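We use cookies to improve your experience. Accept all | Manage preferences

My sister-in-law sent me the Praltine starter pack link again, so fine, I read the whole page. Thread.

Claim one: "visible results in 60 days." Visible to whom? The page has a percentage and no mention of how many people were in the test or who was running it.
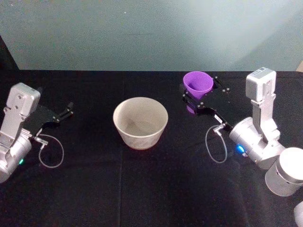
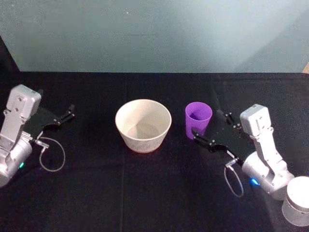
Posted by the Label Readers Club, skincare desk

Claim two: the night cream has "up to 200 botanical actives." Up to. Zero is also up to 200. The ingredient list on the jar is water, glycerin, a couple of fatty alcohols, fragrance, and then a long tail of leaf extracts sitting after the preservative.

After the preservative usually means a tiny amount of each. You are buying moisturizer that has been introduced to some leaves.

Glycerin is great, by the way. I have no quarrel with glycerin. I have a quarrel with paying 50 dollars for it.

Then the "free" eye serum. It's free when you join the monthly plan. The plan renews on its own, and the cancel button is in a help article, under shipping. Took me a while to find it.

Kullow does the same thing with their toner, only they call it a "ritual." Same month-to-month trap, prettier box.

I asked the Praltine seller what the serum does that the cream doesn't. She said it "works deeper." Deeper than what? She sent me a heart and a discount code.

If your skin likes the stuff, keep using it. Just patch test first, inside of the arm, and read the renewal terms before you type in a card number. I'll do their sunscreen Monday if I can stand it.

3 comments

Renu Bhatt: The cream broke me out along the jaw and they told me it was "purging." For two months.

Trinidad Benítez: I like the cleanser, sorry! But yes, the subscription got me too.

Tam: do Kullow next please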